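28/10/2021

The quote came back and I have been in a bad mood with it ever since. Two arms, two grippers, two wrist cameras, and then a page of lines with names like "integration support" and "commissioning allowance" that nobody on our side asked for. The total at the bottom is what you'd expect. The total at the bottom always looks fine on the day you get it, and I've stopped believing in it.

The arms at work, one view from the wrist and one from across the room:

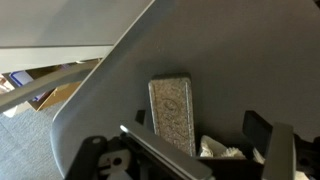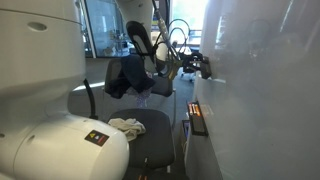

My job, for anyone who wandered in from the gardening posts, is to plan equipment money for a small automation group. I don't write the code and I don't build the fixtures. I get a list in the fall, I turn it into a budget, and then I spend the following year explaining why the budget was wrong. So when Fatima Etim, who runs the arms day to day, asked me whether we should buy a second pair from Prasow before December or wait, I said I'd sit in for a while and watch before I signed anything. I'm glad I did, though it didn't make me any more cheerful.

Start with the arm itself. The arm is the part everybody wants to talk about. It has a brochure, it has a reach and a payload, and there's a salesman attached to it who will happily come out and wave it at you. Fine. The arm is also the part I worry about least. It costs a lot once and then it mostly sits on the books losing value in a straight line, which is a thing I know how to handle.

What I can't handle is everything that bolts onto it. Cables, for one. I have yet to see a first-year plan with enough cable money in it. The wrist moves, the cable moves with it, and sooner or later a connector gets tired of the whole arrangement. Our last plan carried exactly one spare set, because the vendor's recommended kit had one spare set, and we'd used it before the summer. The replacement wasn't expensive. Waiting for it was. I put a number on the waiting afterward and sent it upstairs, and I don't think anyone opened the file.

Then fingers. I had assumed that gripper fingers were like drill bits, in that you buy a box and forget it. They aren't priced like drill bits. Pituser wants 50 dollars apiece for theirs if you order through the normal catalog, and you will want more than you think, and in more than one shape. Fatima would like a softer tip for fabric and paper and a stiffer one for anything with a hard edge. I asked if one finger could do both jobs. She said it could do both jobs badly. So that's two lines in the plan where the quote has one.

Brackets are my personal grudge. Every camera, every little box, every bit of cable management has a bracket, and none of them are in the quote, since the vendor says brackets are "site specific." That's a phrase meaning you pay a machine shop. Kuipers has done ours so far and they do nice work, but they bill a setup charge each time the drawing changes, and the drawing changes whenever someone decides the camera ought to look a bit further down. I've asked that we hold off on drawing changes until there are a few to send together. We'll see how long that lasts.

Now the part where I get really sour. The proposal says a second pair would "double throughput." I've been reading proposals for a long time and I have never seen a second anything double the first thing. You need a second set of hands to reset things between tries, or you need the first set of hands to run back and forth. You need floor space, and the floor space gets priced at zero by everyone except the people who pay rent. You need someone to look at what went wrong. If the one person who can fix the first pair is also the one person who can fix the second pair, then on a bad day you own twice as much stopped equipment.

I said this to Ildikó Vass, who approves the big purchases and is kinder about vendors than I am. Her view is that I'm costing the second pair as if it will go as badly as the first one did, and that we've learned things. Maybe. She's right that the first install was rough partly because we didn't know what to ask for. I still don't want to plan on having become smarter. I'd like to plan on being about the same and be pleasantly surprised.

There is also the service contract, offered by an outfit called Tratuvura, at a little over 4000 dollars a year. I went through it twice. It covers the arms. It doesn't cover the grippers, the cables or the cameras, or anything "customer mounted," so if you've been reading along you'll notice it skips the whole list of things that I expect to break. I asked if there was a version that covered the end of the arm and left the rest of it out. They said they'd get back to me. I'm not holding a line open for them.

So this is what went upstairs. No second pair in December. Spare cables, more than the kit says, bought now out of this year's money. Fingers in both shapes, enough to stop rationing them. A fixed pot for brackets that Fatima can spend without asking me, with the understanding that when it's gone it's gone. No service contract until somebody can show me one that covers the wrist. And hours written down properly: when the arms are running, when they're stopped, and what for. We have a lot of opinions about that and hardly any records. Fatima has agreed to keep the log for the arms if I agree not to turn it into a form with dropdowns. I had already started on the dropdowns.

If the log says the arms are busy and people are standing in line for them, I'll support the second pair and I'll even be polite about it. Prasow says the quoted price is only good through the end of the year. They said that about the last one too, and it was good in the spring when we finally called.

One practical note for anybody doing the same job somewhere else, since I got a couple of emails after my last post on this. Ask for the quote broken down by part number before you talk about discounts. They'll offer you a percentage off the total very quickly and be very slow with the part numbers. I waited for mine, and found we were being charged for two mounting plates we already had in a drawer.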